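Maintenance notes on the towel cell, since a few of you asked what we do to keep it running. One arm, one parallel gripper, one felt-topped table, one fixed camera. Long thread, mostly about fingers and felt.

The arm's job is to pick up a crumpled towel and lay it flat. The control side gets all the attention. Most of the downtime comes from four screws, two pads and a sheet of felt.

Start with the table. The felt is there for two reasons. It gives under the fingertips when the arm presses down through the cloth, and it stops the towel from skating when the fingers close. On bare laminate the towel moved ahead of the fingers and we got a lot of empty closes.

Felt compresses, though. The middle of the table takes most of the contact, and after a few weeks it sits lower than the edges. We measure it with a depth gauge at the start of each month. When the center is down by 2 mm against the border, the sheet gets rotated a half turn. After the second rotation it gets replaced.

Do not glue it. We glued the first one. Removing it took an afternoon with a scraper, and the residue left ridges that printed through the next sheet. Now it's pulled tight and clamped under the table lip.

Lint is the other felt problem. Terry sheds, felt holds on to it, and the shed fibers end up in the finger slots. Vacuum with a brush head before the first run. A lint roller works too but lifts the nap, and the camera sees raised nap as texture.

Fingers next. Ours are the slotted, forked kind. The fork lets a ridge of cloth come up between the prongs, which helps a lot on looped fabric. It also means there are more edges to wear.
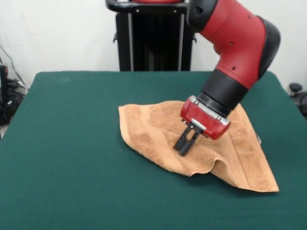 Gurnora replied asking why we press into the pile at all when pinching a ridge from the side would spare the tips, and whether the wear is worth it.

Fair question. Side pinches are easier on the tips, and we used them for the first two months. They need a ridge that stands up on its own and faces the right way, and the camera has to find it. Pressing down makes a ridge between the fingers as they close. The tips wear faster. Tips are cheap.

Gurnora again, same point from the other side: then the load is going into the wrist, and wrists are not cheap.

Correct, which is why the press depth is capped. The approach runs at normal speed to 19 mm above the felt, then slows, then stops on force or on depth, whichever comes first. The depth stop is the one that has to be right. If the felt has sunk and you haven't updated the table height, you get light presses and missed grabs. If you put in new felt and forget to update it, you get the opposite, and you'll hear it.

So table height is re-taught after every felt change or rotation. Fingers closed, jog down onto a feeler gauge at the four corners and the center, write down all five numbers. If the center disagrees with the corners by more than the gauge, go back and fix the felt. Do not average it away in software.

Gripper mounting. The screws between wrist and gripper get a paint mark across head and housing. Check the marks daily, by eye, takes ten seconds. A broken mark means stop, remove, clean, fresh threadlocker, torque, new mark. Do not nip it up with a hex key and carry on – a gripper that has rotated even slightly will still pick towels, badly, and you will spend a day blaming the vision.

I know about that day because the log has one. Pick rate sagged slowly through January. We retrained, moved a lamp, swapped a camera cable. The gripper was turned a hair on its mount.

Tip replacement. We log closes per set and swap at a fixed point whether they look worn or not. The last set we let run on as a test made it to day 109 before one prong chipped. The chip left a burr that pulled loops out of three towels before anyone caught it. Deburr new tips too. Run a scrap of pantyhose over them, it snags on anything.

Always change both fingers as a pair. A new finger against an old one closes off center and drags the cloth to one side.

Cables. Ours run down behind the table and along the floor. Once a week, put the arm at each end of its reach and look at the slack. It should never go tight and never touch the felt. Hook-and-loop straps only. Zip ties dig into the jacket and you have to cut them every time you change something.

Towels are a consumable as well. Wash new ones twice before they go on the table. Fresh out of the pack they're stiff with finish and shed badly, and results on them don't match anything later. Each towel has a number on the hem and gets pulled after 126 runs. By then the loops are flat and it folds like a bedsheet.

The monthly sheet fits on one page: felt depth, five table heights, paint marks, tip closes, cable slack, towel numbers. We keep it on a clipboard by the door. The shared spreadsheet lasted two weeks.

Next on the list is a quick-change plate so a tip swap doesn't need a re-teach. Will post the repeatability numbers once it has a month on it.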